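Review: Pristeo 3 motion planner and cell tools

Posted September 21, 2022 by Meirion Probert

Pristeo is a planning and control package for two-arm cells, sold by Greleo. We have used version 3 on our bench since January, mostly for picking up and sorting cloth. I paid for the license out of our own budget and have no deal with the company.

What you get is a planner, a small server that talks to the arm controllers, a calibration tool, and a log viewer. There is also a scene editor, where you draw the walls, rails and shelves the arms have to stay away from. It runs on Linux only. The installer is a single package and it went in cleanly on the second try. On the first try it picked up an old version of a math library and quit with an error that did not mention the library at all. If you see "solver init failed" and nothing else, check that first.

Setup

Calibration is the best part. You jog each arm through a set of poses, the wrist cameras look at a printed board, and the tool solves for the camera mounts and the offset between the two bases together. The older version did these one at a time, and small errors piled up. Now when both arms are told to go to the same point on the floor, they agree well enough that I stopped checking by hand.

The scene editor is weaker. Boxes and planes are fine. Anything thin, like wire mesh, has to be entered as a solid box, so the planner treats an open shelf as a block. You can cut openings out of the block, but they are typed in as numbers and there is no undo. My colleague Huệ Mạch ended up writing the shelf out in a text file and importing it, and that is how I would do it from the start.

Planning

With one arm moving, plans come back fast enough that you don't think about them. With both arms moving in a shared space, you have to choose between two modes. "Locked" plans both arms as one system. It is safe and slow. "Yield" lets each arm plan alone and makes the lower priority arm wait. We use yield for nearly everything. It did give us trouble when the two targets were close together: the waiting arm would stop in a spot that blocked the first arm, and both would sit there until the timeout. Setting a park pose for each arm fixed most of that. The setting is buried in the server config and is not in the main manual.

Cables are not modeled. If you have a thick cable looping off the forearm, you need to add padding to that link yourself. We set ours too low at first and had a cable rub against the rail for a good part of a morning.

Perception

Pristeo does not come with much here, and the box copy oversells it. There is a color and depth segmenter that returns a mask and a suggested grasp point. On rigid parts it is decent. On cloth it picks the middle of the mask, which is often the flattest part and the worst place to grab. We replaced that step with our own code that looks for the highest fold, and the plugin interface made this easy. It was one Python class, and the server reloads it without a restart.

A patterned background bothered the segmenter less than I expected. Colors close to the floor gave it more trouble. Pale fabric on a tan floor needed the threshold turned down, and strong red worked with the default.

Logs

We ran 592 picks with logging on. The viewer plays back joint positions, camera frames and planner decisions on one timeline, and I use it every day. It gets sluggish on long files. Ours hit 3000 frames and scrolling started to stutter, so now we split by session. Export to plain CSV works and the column names make sense.

Support

I opened two tickets. The first was answered the same day. The second, number 3063, about the park pose setting, took three weeks and ended with a link to a forum post. The fix was correct, but it should be in the manual.

We also tried Pirena on the same bench. It has a better scene editor and handles mesh properly, but its calibration treats each arm separately and the plugins are compiled C++. For a cell where the grasp code changes every few days, I would still take Pristeo. If your cell is crowded and your parts never change, look at Pirena first.

I have not tried the force control add-on. Howells, the reseller we bought from, has offered a trial key, and I will add a section once we have run it on the towels.

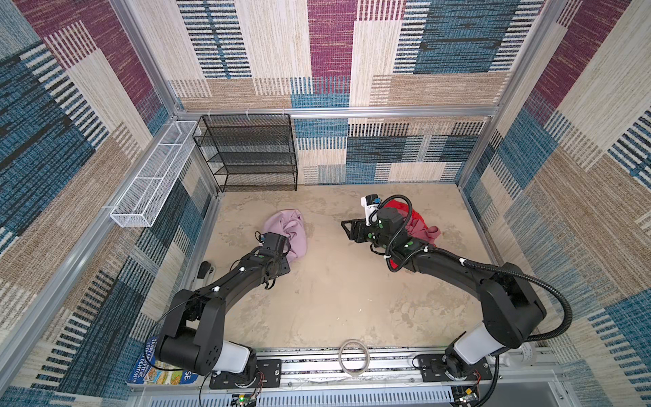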